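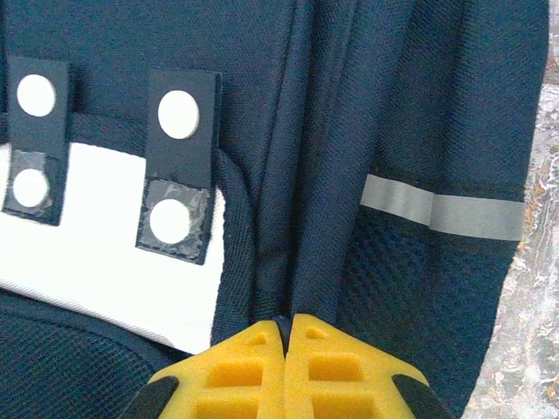
First hut-to-hut walk, one small backpack: what do I leave at home?

Posted in Walking and Hiking, 7th August

mapfold_jen

Hi everyone! I've finally booked it. Three days on the Grastia loop, starting from the bus stop in Garville and sleeping at the Hiltar hut and then the Pichler hut. I've done plenty of day walks but never stayed in a hut, and I'm so excited I've already laid everything out on the bed twice.

The first day is 935 meters of climbing, and I'd like to enjoy it. Both huts serve dinner and breakfast and both have blankets. I'd love to take my ordinary everyday backpack and skip buying a big hiking one. Is that crazy? And what do people pack the first time and then never touch? I get cold easily, if that matters. Also, is there water on the way up or do I have to carry it all?

Konrad Haslinger

Not crazy at all, and you've picked a wonderful loop! I've walked it in both directions and I'd still go your way around, with Hiltar first. You get the big climb done on fresh legs, and the second day is that long balcony path at 1,741 meters where you just want to stop every ten minutes and look.

An everyday pack is fine for a hut trip. You aren't carrying a tent, a stove or three dinners. What matters is how it sits on your back after an hour, so load it up and walk to the store and back a few times. Put the heavy things close to your spine and fairly high, and stuff the soft things around them so nothing shifts.
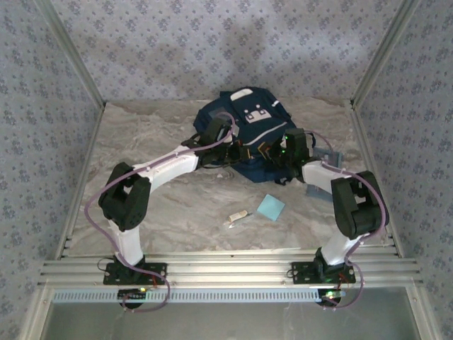 Navy everyday backpack, lying flat

Clothes: one set to walk in, one set to sleep in. The sleep set is also your dinner set, and everybody at the table will be dressed exactly the same way, so don't worry about it. Since you get cold, bring a thin puffy jacket and a wool hat, even in summer. I've sat outside Hiltar after sunset in every piece of clothing I had with me and wouldn't have gone in for anything — the stars up there are ridiculous.

Bring a sheet liner. Blankets are provided but the huts ask you to sleep in your own liner, and a silk one packs down to almost nothing. Earplugs. Cash, in small bills. A headlamp for finding the bathroom. Light shoes for indoors are optional, because both huts have a shelf of loaner clogs by the door (the sizes are a lottery).

Leave the second pair of pants, the full-size towel, the thick book and most of the snacks. Hiltar sells cake. Please eat the cake.

Water: there's a trough at the last farm, at 1,420 meters, and it was running every time I've gone past. I fill up one bottle in Garville and again there. In a dry spell I'd carry two from the bottom.

tobler_p

Rain jacket. People forget it when the forecast is good. Also line the pack with a trash bag, rain covers blow off.

sunny side up

Seconding the cake!! It was plum when I was there and I'm still thinking about it.

One thing I'd disagree on is the book. I took a fat paperback and read half of it at Pichler while it poured all afternoon, and it was one of my favorite parts of the trip. If you're a reader, bring the book and leave something else. There's a deck of cards at Pichler too but it was missing the queen of hearts when we played.

Call the huts the day before to say you're still coming, they really appreciate it. And tape your heels before they hurt!

mapfold_jen

Thank you all, this is so helpful! The towel and spare pants are going back in the closet. I'm keeping the book (a thin one, Konrad, I promise). Did the walk to the store with a full pack tonight and my shoulders felt fine, though I did get some looks in the cereal aisle. Does anyone know if the early bus to Garville takes cards or only cash?

tobler_p

Cash when I took it. That was a while back.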